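Skimerton Secondhand Kitchenware: FAQ

Do pastel plates chip more than plain white ones?
Sellers like to say they don't. I have my doubts. Run a thumb around the rim before you pay, whatever the color.

Are mixed lots worth it?
Rarely. A lot of 44 pieces sounds generous until you sort it and find toys in with the tableware.
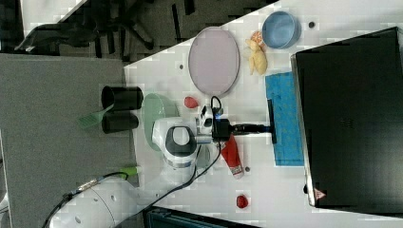
Oval plates in lavender and pale green, a light blue bowl, a blue sponge and a yellow chick.

Can I put old plastic spatulas in the dishwasher?
"Dishwasher safe" is a claim, and a worn spatula no longer has a label to back it up. Wash it by hand.

Will you split a lot?
Yes, if you take at least four pieces. Ask for Mali Kneath before noon.

Do you take returns?
Chipped items only, through the end of November.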